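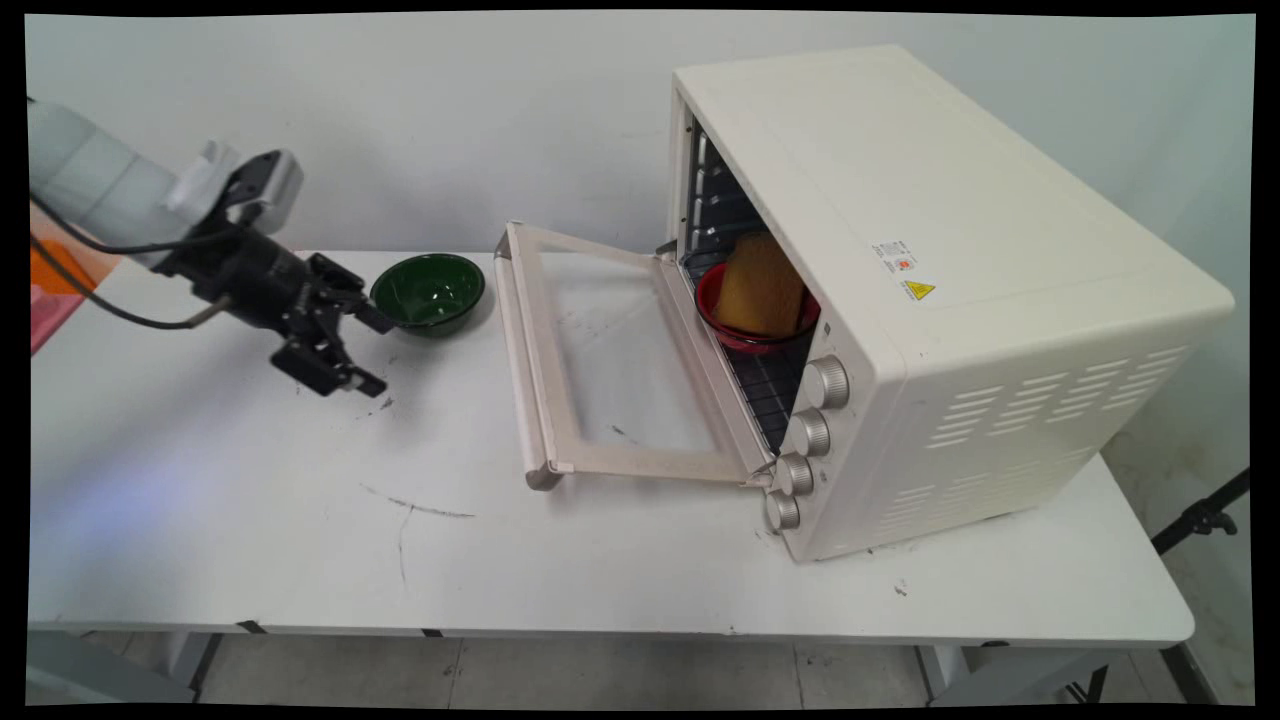 PART TWO: MANIPULATION

Chapter 9
The Oven Task

In this chapter you will begin the second project of the course. In the first project your team moved blocks on a flat table, and the arm had to know only where a block was and how high it stood. Now the arm must work near a toaster oven with its door open, with a green bowl on the table and a red bowl on the rack inside. The objects are ordinary ones, but they make the planning much harder, as you will soon learn from your own mistakes.

The task has been used in our school club since the year when Orsolya Medve brought it to the spring meeting in Callitville. Her team wanted to make an arm that could help in a small kitchen. They did not finish the kitchen, but the oven part stayed with us, and each October a new group of students begins with it. The rules changed a little with time. The version in this book is the one written by Fiifi Atinga for the Vollum student league, and when you see the words "league rules" in the later sections, it is this version that is meant.

What the team has to do

The full task has four stages. The arm takes the red bowl from the rack, together with what is standing in it. It puts the bowl on the table without turning it over. It places the green bowl on the rack. At the end, it closes the door by pushing, and the fingers must not hold the handle while they do this. A team has 200 seconds for all four stages. In the first week you are not asked to complete them. You are asked only to reach the first bowl safely and come back.

Please read the stages again and think which of them can break something. Most students answer that it is the last one, with the door. In our club the first one caused more damage. When the door is down, it lies over the table like a shelf of glass, and the arm has to pass above it on the way to the rack. A planner which does not know about the glass will gladly send the elbow or the gripper through it. A depth sensor often does not see glass well, so you cannot wait for the sensor to tell you. You must put the door into your model by hand, as a flat box, and make this box a little thicker than the real door.

The second difficulty is the rim. The two fingers of the gripper are parallel, and a bowl is wider than they can open. So the bowl must be held by its edge, with one finger inside and one finger outside. When the bowl is held in such a way, its weight hangs to one side and it wants to turn. A tall object standing in the bowl makes this worse. In Section 9.2 we will calculate how hard the fingers must press, and at what angle the wrist should come to the rim.

The third difficulty is the space. On the open table the arm can come to an object from above. Inside the oven there is a roof, so the hand must come from the front and stay low, but not so low that it touches the rack.

Before you start

Each team needs a notebook, a ruler and a copy of the table drawing from page 44. Measure your own oven, even if it is the same model as the one of your neighbors, and write down the height of the rack and the length of the open door. The oven is never connected to the electricity during this project. One student stands at the stop button whenever the motors are on, and this student does no other work at that time.

Levente Szabó and Nabil Fakhoury, who tested these exercises with their groups, advise that the first run be made at the lowest speed and with the rack empty. We ask you to follow this advice also in the second and third run.

9.1 Drawing the safe path

Take the table drawing and mark on it the place where the gripper waits, beside the green bowl. Then mark the front edge of the rack. The straight line between these two points is the path that you should not use.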